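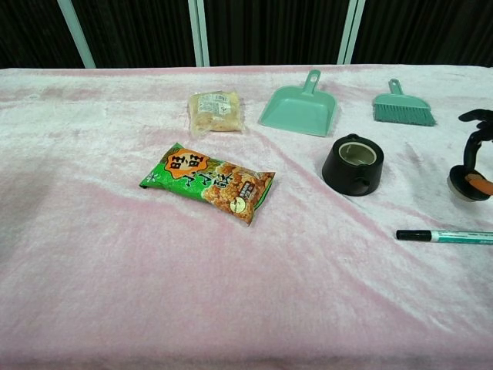 February 5, 2018
Reltora tabletop kit, trial unit, bench 2

Second session with the loan kit. Maricruz Varela wants a yes or no on purchase before the loan runs out, so I'm writing these up as I go.

Changed the surface. Last time we ran on the bare bench and the numbers looked too good. Put the pink plush cloth down and left the folds in it, including the long diagonal one. Black curtain behind, same as before.

Objects: green snack bag (旺旺, the 小小酥 one), small clear packet with the bread-like thing in it, mint dustpan and matching hand brush, black tape dispenser, marker with the black cap. Bag, packet and pan toward the left and back, marker out front on the right. Left the near part of the cloth clear for placing.

Software is Plura, the version that shipped with the kit. Did not take the update. Wollomton support say it changes the grasp planner and I would like one full set on the old one first.

Ran 80 picks. Notes by object:

Dustpan - fine by the handle. When it goes for the scoop lip it drags the cloth along and the pan rotates. Plura logs that as a success if the pan leaves the table at all. I don't agree with that and am scoring it separately.

Brush - no trouble by the handle. Bristle end not tried yet.

Tape dispenser - it keeps aiming at the opening in the top. Closing across the outside works if I set the approach by hand, but the manual says we shouldn't need to.

Snack bag - best of the soft items, which I did not expect. Grips the middle, bag folds, comes up. Placing is sloppy.

Clear packet - poor. The depth view has holes where the plastic is and the target point jumps between frames. Ayele had the same complaint about clear packaging in November and got a reply about lighting. Tried with the side lamp off, no change I could measure.

Marker - sits down in the pile and the fingers stop a bit high. Lowering the table offset by hand fixes it, but then the dustpan picks scrape. One offset for the whole surface is not enough on cloth with folds. Ask whether there is a per-region setting.

Calibration held through the session. Max reprojection drift was under their limit at start and end, so I'm not blaming that for the marker.

Price on the quote is 2,582 for the base kit and 833 for the second finger set. The soft fingers might help with the packet, but I won't recommend paying for them without a trial. Emailed to ask for a loan pair.

Log saved through entry 197. Entries from the lamp test are tagged L, leave those out of the totals.

To do
- rescore dustpan picks from video
- same layout, cloth pulled flat
- brush by the bristle end
- then take the Plura update and repeat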